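Write the Grip Rule Down
By Kylie Cosgrove
November
Print | E-mail
14 comments

Most of the arguments I hear about robot safety are about big machines behind fences. I would like to talk about mugs.

At Tedmont we run a bench where an arm picks up household items and puts them down again. We have 26 written rules for that bench. Nearly all of them cover people: where to stand, who holds the stop button, what to do with long hair. Until this year we had one line about the objects, and it said to handle them with care. An arm can't do anything with a line like that, and I'm not sure a person can either.

When I reviewed the records at our Pralton site I read through 3520 pick attempts. Each was marked pass or fail. A pass meant the object left the table and came back to it. There was no field for where the fingers had met the object, how close they came to the next one, or what state the table was in. Two operators could watch the same pick and disagree about whether it was a good one, and both would be following the rules.

I think a bench standard needs to say at least the following.

1. Where contact is allowed. For a mug, name the part: rim, wall, base or handle. The wrist camera looks straight down into the cup, so the inside is easy to check and the outside wall is not. If the rule depends on a contact point that camera can't show clearly, the rule should call for a second view.

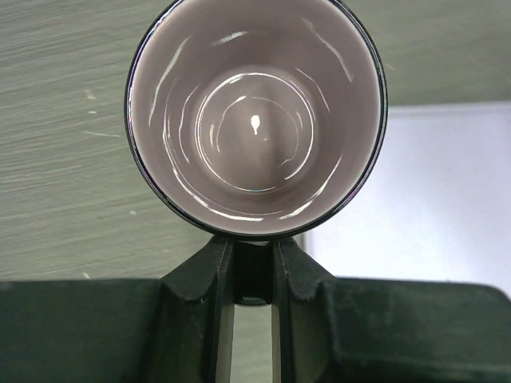

2. How much room the next object gets. Our draft says 30 millimeters between the item being picked and anything else that could be knocked over, unless the task is meant to test a crowded table. If it is, write that down before the run starts. A crowded table is a fair test. It should not be mixed in with the easy ones and averaged.
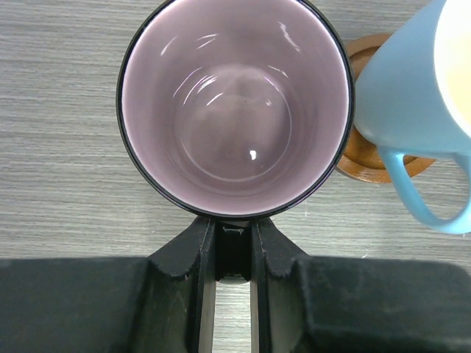 The usual objection is that homes are messy, so a robot trained on tidy spacing learns nothing useful. I agree with the first half. Kitchens have cups set down against other cups, and I want the arm to deal with that. But I want to know which runs were which. Maihi, who wrote the first version of our log sheet, left the spacing out to save the operators time. It saved a few seconds a run and cost us weeks of going back through video.

3. What the surface should look like. Crumbs, specks and scratches matter to a camera. Wipe the table at the start of a shift and note the time. The same goes for the fingers.

4. When to stop. Any chip, crack or drop ends the run. The Hamitach bench lets the operator decide, and I think that is a mistake, as the operator is usually the one with a quota.

None of this is hard. It fits on one page, and we have been trying it at Pralton with the page taped next to the stop button. The complaints so far are about item 3.

Share (30)
Print | E-mail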